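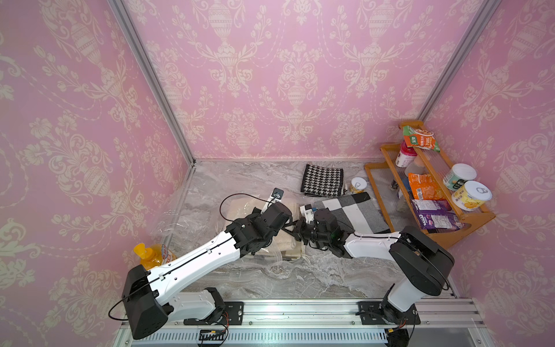 Flosotura Portable Player: Frequently Asked Questions

The following answers apply to the second-generation Flosotura portable music player, sold by Zomoneck. Owners of the first-generation player should consult the separate support page for that model, as several menus have changed names.

What is new in the second-generation player?

The new player replaces the older charging port with USB-C and adds a larger battery, a faster processor and support for Bluetooth headphones from all major manufacturers. The headphone jack has been kept. The click buttons on the right side have been moved slightly higher, and for this reason cases made for the first-generation player do not fit.

Does the player require a phone or a data plan?

No. The player connects to Wi-Fi for downloads and software updates and has no cellular radio. Once music has been stored on the device, it can be played without any connection.

How much music can it hold?

The base model has 64GB of storage, and a 128GB model is also offered. Part of this space is used by the operating system. The number of songs that will fit depends on the file format and quality setting; lossless files take up considerably more room than compressed ones. Playlists are limited to 1,000 tracks each, and there is no limit on the number of playlists.

Which file formats are supported?

The player supports MP3, AAC, FLAC, WAV and Ogg Vorbis. Files with copy protection from other stores will not play. Audiobooks divided into chapters are supported in M4B format, and the player will remember the last position in up to 200 titles.

Can I transfer my library from the first-generation player?

Yes. Install the Muvby desktop application on a Windows or Mac computer, connect the old player with its original cable and choose Back Up Library. When the backup is complete, disconnect the old player, connect the new one and choose Restore Library. Play counts and ratings are included in the backup. Equalizer settings are not, and must be entered again by hand. 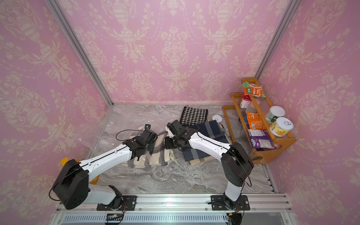 One owner wrote to us that the restore had stopped at the same album three times, and that it finished only after she renamed a track whose title contained a slash. We have confirmed this fault in the current version of Muvby. A correction is planned for the September update. Until then, please remove slashes and colons from file names before starting a backup.

How long does the battery last?

The battery provides almost 40 hours of playback with wired headphones at medium volume. Bluetooth playback, high screen brightness and lossless files will shorten this time. A full charge from a standard USB-C wall adapter takes 2 hours. The adapter is sold separately – a cable is included in the box.

Can the battery be replaced?

The battery is not designed to be removed by the owner. Replacement is available through Zomoneck service centers and by mail. Please back up the library before sending in a player, as all storage is erased during service.

Will my existing accessories work?

Wired headphones, Bluetooth speakers and most USB-C docks will work without adjustment. The original Zein speaker dock uses the older connector and requires an adapter. The adapter carries both sound and power, but the remote control supplied with the Zein dock can only pause and resume playback when the adapter is in use.

How do I update the software?

Open Settings, select System and then Software Update. The battery must be at least half full, or the player must be connected to power. Updates may also be installed through Muvby. Do not disconnect the cable while the progress bar is displayed.

The player does not respond. What should I do?

Hold the power and volume down buttons together for 8 seconds, then release both. The player will restart, and stored music will not be affected. If the screen remains dark, charge the player for an hour and try again.

What does the warranty cover?

The limited warranty covers defects in materials and workmanship for one year from the date of purchase. Liquid damage, cracked screens and repairs carried out by unauthorized shops are excluded. Proof of purchase is required for all claims – a printed receipt or an order confirmation by email will be accepted.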